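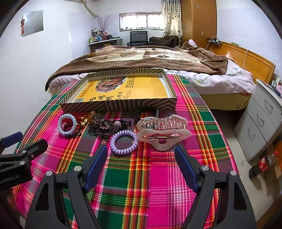
Hair ties, a claw clip and beaded pieces on a striped plaid sheet.

Braruveo Widens Small Accessories Line and Moves All Orders to Plastic-Free Mailers

GRITOTBRIDGE - Braruveo, a wholesale supplier of hair and fashion accessories, will add 143 items to its small accessories line in March and will end the use of plastic mailing bags for orders of every size. The changes apply to all retail accounts served from the company's Gritotbridge warehouse.

The new items fall into two groups. The first covers hair goods: spiral ties, elastic ties with a ball or bead, and claw clips in three jaw widths. The second covers beaded goods, including tassel pendants and corded necklaces. Both groups will be sold in mixed packs as well as by single style, a change requested by smaller shops that do not have the wall space for a full color run.

"A shop with one rack does not want a carton of the same clip," said Laine Jankauskaitė, head of product at Braruveo. "The mixed pack lets the buyer try a style for a month and reorder by color."

Claw clips in the new line were tested for spring wear at Krasniqi, an outside test lab. Each sample was opened to full width and released 2,000 times, then checked for cracks at the hinge and loss of grip. Two styles did not meet the company's limit and were sent back for a thicker hinge wall. They will ship later in the spring under the same item numbers.

Spiral ties were tested separately for stretch and return. Results for each size are printed on the trade sheet, along with the fiber content of all cords and elastics.

The new mailers are made by Zullach from uncoated paper board and close with a folded tab - no tape is needed for orders under the standard weight. Beaded items will be wrapped in tissue inside the mailer to limit rubbing between strands. Prices for existing items will not change as a result of the new packing, according to Spyros Dumitrescu, who manages warehouse operations.

"The board mailer takes up more shelf room than the bag did, so we moved the packing benches and added a second pickup in the afternoon," Dumitrescu said. "Orders received by 2 p.m. will still leave the same day."

Accounts holding older stock may continue to reorder under current codes. Returns of unopened packs will follow the existing terms.

Trade sheets and sample cards are available on request from Radomir Angelovski, trade accounts, at the Gritotbridge office.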